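I got to the Purkden open house a little after 2, and Torunn Kvam was already walking people through the glove station. It's one operator's setup: two black gloves, a controller strapped to the back of each hand, and a lot of cable (she checks every strap before a shift and swaps any that have gone stretchy!).
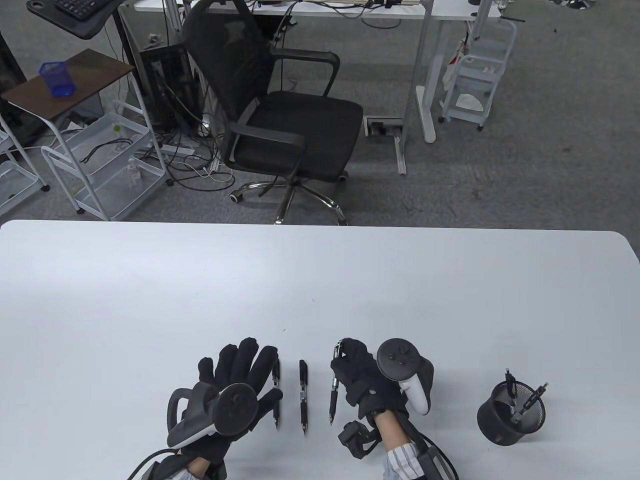 The cables are what wear out first, she told us, right where they bend at the wrist. She keeps 8 spares in a drawer and logs each swap in a notebook, which was up to entry 524. I asked to try the gloves on and got a very polite no, so I went off to find the coffee.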